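Urnora Antiques Marketplace
Seller and Buyer Support
Case record: Majolica oyster plates, condition dispute

Status: Closed
Opened by: Viola Pellegrini, buyer
Seller: Mancuso Ceramics, Drullcombe
Handled by: Raghavendra Palaniappan, Condition Claims

Summary of claim
The buyer purchased a set of 9 French majolica oyster plates, listed as free of chips and repairs. On receipt, the buyer reported that one plate had a small area on the rim that glowed a milky color under ultraviolet light. The buyer requested a partial refund or the return of the full set.

Entry 1
The claim was received on August 1, 2024, within the return period. The buyer was asked to keep all packing material and to refrain from washing the plates until the review was complete. Payment to the seller was placed on hold.

Entry 2
The seller was notified and replied through Gianni Monti. He stated that the set came from a private home and had been checked by eye and by touch before listing. No ultraviolet lamp was used. He asked that the buyer rule out wax or adhesive left by a plate hanger, as either may glow in a similar way.

Entry 3
The buyer was sent the standard instructions for surface residue. The area is to be wiped with a soft cloth and a small amount of acetone, over the glaze only and never over gilding or painted decoration added after firing. If the glow is gone, the mark was on the surface. If it remains, the plate is to be treated as restored until an examiner finds otherwise. 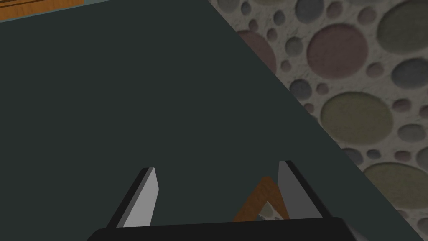
Does a repair to one plate allow the buyer to return the whole set?
The full set may be returned when it was sold as a single lot and the repair was not stated in the listing. The buyer may also choose to keep the set and accept a partial refund.

Entry 4
The buyer reported no change after cleaning. The plate was sent to Cinzia Donati, an outside examiner, at the expense of Urnora. Her report found overpaint on the rim covering an old chip. The remaining plates showed wear to the foot rims consistent with age and no repair.

Resolution
The buyer elected to keep the set. A partial refund of $60 was agreed by both parties and issued to the original form of payment. The hold on the balance was released to the seller. The seller's listing record has been corrected to read "one plate with restored rim chip." No penalty was applied to the seller's account.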